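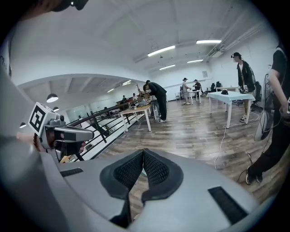
Loltlow Philosophy Reading Circle
Minutes of the May meeting

Present: Rin Ishida (chair), Ubaldo Guerra (minutes), and members as signed in the attendance book.
Apologies: received from two members and noted.

The meeting opened at 7.15 pm in the upstairs room of the Oda bookshop.

1. Minutes of the previous meeting

Agreed as correct, with one change. Under item 4, "memory of a promise" should read "memory as a promise". Signed by the chair.

2. Matters arising

The shop has confirmed that we may keep the room until 9.30 pm. Chairs are to be stacked by the window at the end.

The missing copy of the spring book has been returned. The library box is now complete.

3. Book discussion: habit and attention, chapters one to three

Rin introduced the chapters. The author argues that most of what we do in a day is done from habit, and that this should not be counted against us. A person who had to decide afresh how to tie a shoe or cross a road would have little attention left for anything else. Chapter two goes further and claims that a habit is a kind of knowledge, even where the person cannot put it into words.

Members were divided on chapter two. Ubaldo thought the word "knowledge" was being stretched. Knowing the way home in the dark can be checked, because you either get home or you don't, but he could not see what would count as being wrong in the case of a habit of speech. Others replied that speech habits go wrong all the time and that the listener usually notices first.

The example of the pianist on page 30 was found hard to follow. It was read aloud twice. The general view was that the author has run together playing from memory and playing without thinking. Rin will look at whether the notes at the back help.

Chapter three, on boredom, was liked by nearly everyone. There was some discussion of whether a person can be bored without knowing it. No agreement was reached. It was felt that the closing pages depend on chapter five and should be left until then.

4. Next book

Two titles had been put forward, a short history of scepticism and a set of essays on friendship. The essays were chosen on a show of hands. The book will be started once the present one is finished. Rin to ask the shop about a group order.

5. Essay evening

Ubaldo reported that the evening will go ahead in the hall at Avora. Eight essays have been offered and all can be fitted in. Each reader is asked to keep to 4,000 words at most and to send a copy to Ubaldo beforehand. The hall seats 100. Entry will be free and there will be tea.

It was asked whether questions should be taken after each essay or at the end. Agreed: after each, with the chair free to stop them.

6. Joint meeting with the Trukano group

Trukano have written again suggesting a shared meeting in the autumn. Members were in favour, provided that both groups read the same text. Rin to reply and propose the essays on friendship.

7. Any other business

A member asked for larger print on the discussion sheets. Agreed.

8. Next meeting

Same room, 7.15 pm. Chapters four and five to be read in advance. Ubaldo to introduce.

The meeting closed at 9.20 pm.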